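Unit 6: Inventory Records and Cycle Counting
Handout to accompany the second lecture on stock accuracy

6.1 Record and stock

An inventory record is a statement about quantity, location and status. The stock itself is whatever is on the shelf. The difference between the two is called the variance, and it may be expressed in units or in value. Unit variance is used for operations work. Value variance is used for accounting and will hide errors that cancel: a surplus of cheap washers can offset a shortage of one bearing.

Record accuracy is the share of records that match a physical check within tolerance. State the tolerance whenever you quote the figure. A site that reports high accuracy with a wide tolerance is not comparable with one that allows none. 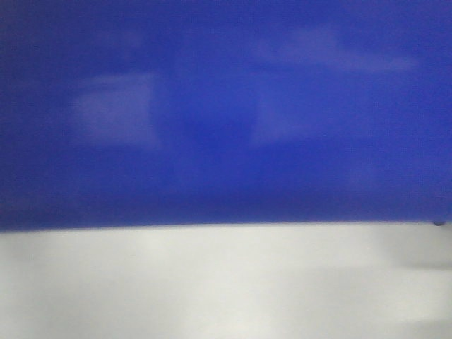
Tolerance is normally set by class. Class A items (high annual value) get zero tolerance. Class B items get a small percentage. Class C items, such as fasteners issued by weight, get a wider one, set no tighter than the repeatability of the scale.

6.2 Selecting what to count

Four selection rules are in common use.

Fixed interval by class. Each A item is counted at a set frequency, B items less often, C items once a year.

Zero balance. An item is counted when its record reaches zero. The count is fast and catches surplus stock the system does not know about.

Event trigger. A count is raised by a negative balance, a failed pick or a return without paperwork.

Random sample. Items are drawn without regard to class. This is the only one of the four that gives an unbiased estimate of accuracy for the whole store.

The Pendwood case (reader, section 4) uses fixed interval counting for A items and zero balance for everything else. Over one quarter the store logged 31 variances. Of these, 20 were traced to transactions posted late, so the stock was right and the record was behind.
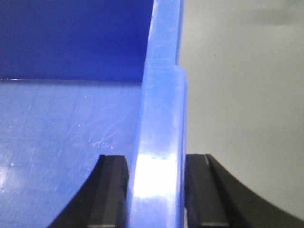
Joonas Tikkanen objected in the lecture that late postings should not be scored as variances at all, as they clear themselves by the next morning. He would freeze transactions at the start of the count and compare only against the frozen balance.

The objection holds for a store that can freeze. Pendwood issues parts on two shifts and cannot. The alternative is to record the time of each count and reconcile against transactions time-stamped before it. This works only if the time stamp shows when the part moved, and many systems store the time of data entry instead. Check which one you have before designing the procedure.

6.3 Blind and informed counts

In an informed count the sheet shows the expected quantity. In a blind count it does not. Informed counts are quicker and tend to confirm the record. Use blind counts for A items and for any recount. A recount should be made by a second person. 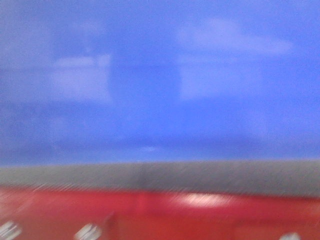 Adjustments are posted after the recount, with a reason code. Keep the code list short. Fiadzo used more than 6 codes at first, and most entries fell under "other". The revised list has 4: receiving, issue, location, unit of measure.

Exercise for Saturday: using the Pendwood table, compute accuracy at zero tolerance, first with late postings included and then without. Show the denominator in both cases.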